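# The Viltdale Guest Kit

I started putting these together because my sister-in-law forgot her toothbrush three visits in a row and I got tired of driving to the gas station at eleven at night. I sell them now, out of the same spare room she sleeps in, and August is always the month I can't keep up!

The Viltdale is the small one. It's meant for one person staying a night or two, and it covers the stuff people leave on the bathroom counter at home: toothbrush, toothpaste, razor. I used to put in a comb and a sewing kit as well, and they came back untouched from just about every guesthouse I supply, so out they went. If you want them you can still add them (see the bottom of the page).

The toothpaste is a travel tube with a screw cap. I tried the flip-top kind for a while and I had one open up in a coat pocket, my good coat too, so screw caps it is. The razor is a plain disposable, and the toothbrush is full length. I'm stubborn about that last one. Those stubby folding brushes feel like cleaning your teeth with a doll's accessory.

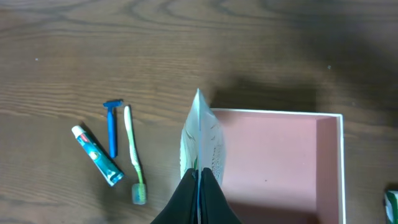

*Photo: Dewanti Lumenta for Viltdale*

Colors change from batch to batch. The blue razor and the pale green and white toothbrush are what I'm packing at the moment, and I really like them on a dark wood table, but please don't order fifty kits to match your towels – I can't promise the next carton will be the same. If color matters for a wedding or something like that, write first and I'll tell you what's on the shelf.

## What you get

- 1 toothbrush, full length, medium bristles
- 1 small tube of toothpaste, mint
- 1 disposable razor
- 1 cotton drawstring pouch, unbleached, with a blank paper tag

The pouches are sewn by Glenys Eynon, and they're nicer than they need to be. People keep them for chargers and jewelry. You can wash them warm, but they do shrink a bit the first time, so don't panic if the drawstring looks long afterward.

## Ordering

Single kits are fine, I'm happy to send just one. The half carton is 34 kits (odd number, I know, it's what fits in the box when the pouches are laid flat) and the big carton is 100. For 500 or more, email Melur Ismail, who does the guesthouse and retreat orders and is much faster at answering than I am. Allow 2 weeks for those.

Extras you can add to any order: comb, sewing kit, shaving cream, second toothbrush. The shaving cream goes by ground mail only, so it can show up a few days after everything else.

Unopened kits can come back any time within the month. Opened ones I can't take, for reasons I think we'd all agree on.

Effie Farquharson
Viltdale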